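Avano Square Table
Kusance Contract Furniture
Meeting and Training Rooms

Overview
The Avano is a four-legged square table intended for small meeting rooms, interview rooms and study areas. It is supplied as a complete unit and is suitable for daily use in offices, schools, libraries and public buildings. The table may be used alone or placed edge to edge with others of the same height to form a longer surface.

Construction
The top is fixed to a steel plate with machine screws and can be removed for replacement without special tools. Corners are slightly rounded and all edges are sealed at the factory. Each foot has a leveling glide with 15 mm of adjustment. Felt glides for hard floors are available on request and should be specified at the time of order.

Sizes and Finishes
The Avano is made in 2 heights, seated and standing. Tops are offered in 7 standard colors. Special colors can be matched to a customer sample, subject to a minimum order. Small variations between production batches are normal, and customers furnishing several rooms are advised to place one order for the full quantity.

Related Products
Leckie stacking chair
Leckie chair with arms
Avano rectangular table
Avano wall-mounted shelf

Room Planning
Customers may send a floor plan to our planning office in Brullville. The plan should show doors, radiators, floor outlets and any fixed equipment. A proposed layout is returned free of charge with the quotation. Please allow sufficient space behind each chair for a person to pass, and confirm local accessibility requirements before approving the layout.
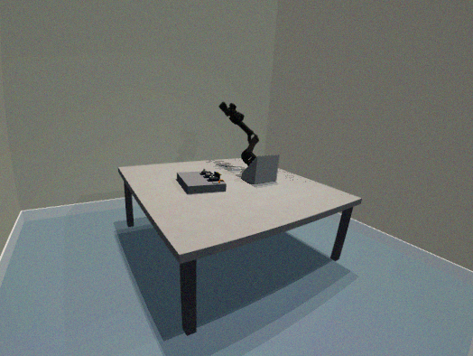
Room view with square table, computer rendering.

Care
Wipe the top with a soft cloth and mild soap. Do not use abrasive pads or solvent cleaners. Check the screws beneath the top once a year and tighten by hand.

Delivery and Warranty
Tables are shipped flat with printed assembly instructions. Assembly requires 2 people. The steel base is covered against defects in material and workmanship; tops and glides are covered under separate terms, available from the sales office.

Prices and finishes on this page were last reviewed on 24th August. The next printed catalog will be issued in April.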